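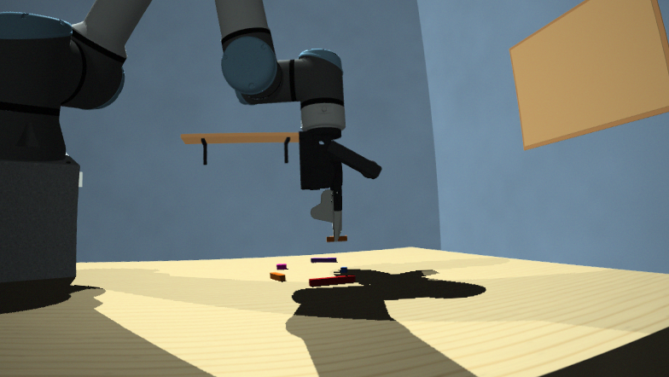
Figure 2. Robot arm over the tabletop, with small colored blocks below the gripper.

Section 2: Saving, Loading and Sharing Your Town

Welcome back! By now Braller is installed and you've picked a starting valley, so let's make sure you never lose a town you love. Saving in Braller is quick, and once you know where the files live you can do some really fun things with them (trading towns with a friend is my favorite).

Setting up your first save slot

1. From the main menu, choose Towns, then New Slot.
2. Type a name. Letters, numbers and spaces are fine. Leave out slashes and question marks.
3. Pick a slot color. It only changes the tab on the loading screen, but it's a big help when you have a dozen towns going!
4. Click Create. The game drops you at the town gate with 1,000 coins.
5. Press F5 to save. A small bell rings when the file has been written.

Note: You can press F5 any time, even in the middle of a flood or while the market is open. The one exception is a ferry crossing, when the key does nothing until the boat docks.

Turning on autosave

1. Open Options and click the Game tab.
2. Check the Autosave box.
3. Set the interval in minutes. Beca Mostyn, our map designer, plays with it set to 2, and on a fast computer you won't notice a thing. Slower machines may hitch for a moment, so try a longer gap if that bothers you.
4. Click Apply before you close the window.

Caution: Autosave writes over the last autosave in the same slot. If you're about to try something wild, like pulling down the dam at Gwilliam, make a named save first.

Trading a town with a friend

1. Quit to the desktop.
2. Open the Towns folder inside the Braller folder and find the file with your slot name.
3. Copy it to a disk or attach it to an e-mail.
4. Your friend puts the file in the same folder and starts the game. The town shows up at the bottom of the list.

Both of you need the same version. Towns made before patch 73 will open, but the harbor traders lose their stock and have to be hired again at the Gerkard docks.

Caution: Don't rename a town file outside the game. Use Towns, then Rename, or the slot will show as damaged. If that has already happened, put the old name back and it should load fine.

This section was updated Jan 22, 2006. Thanks to Costel Pascu and Ynyr Bowen for testing the harbor fix on so many old towns!

Next: Section 3, Roads, Bridges and Ferries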